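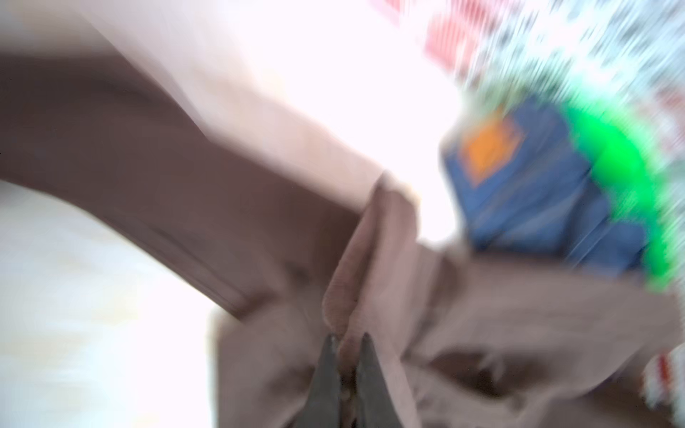
Hokwood Teleoperation Group – Operator FAQ

Last revised 10 May 2022. Send corrections to Arlindo Amaral.

Who can record demonstrations?
Anyone who has finished the Gremton safety course and logged 6 hours on the practice cell. Time on the Drusovbridge simulator does not count.

What counts as one demonstration?
One garment, taken from its starting position to its final fold. Start the recording before either arm moves and stop it after both grippers are open and clear of the cloth.

Do I have to use both arms?
Yes, for all garment tasks. One arm may hold still while the other works, but both must be under operator control for the whole recording.
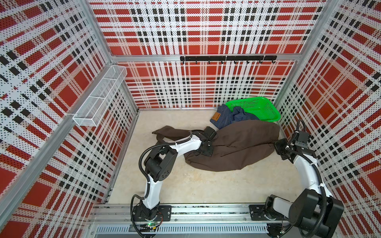
Two-arm garment task, left gripper in the fabric.

How hard should I close the gripper?
Close until the fabric stops sliding, then stop. Thick seams need a wider approach – come in from the side of the seam and pinch the layers together.

I dropped the garment. Should I restart?
No. Regrasp and continue. Recoveries are kept in the training set and tagged in Sison, our labeling tool. Restart only if an arm faults or a garment leaves the work floor. 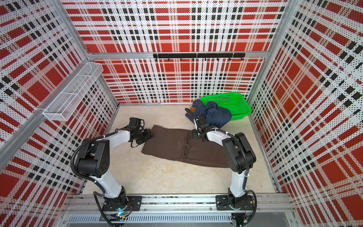

If an arm faults, release both hand controllers before clearing the error. The arms hold position until you re-engage.

How many demonstrations are needed?
The current target for the folding task is 3850. Expect the number to change after the October review.

How long is a shift?
2 hours at most, with a break in the middle. Grasp quality drops with fatigue, and late recordings are rejected more often.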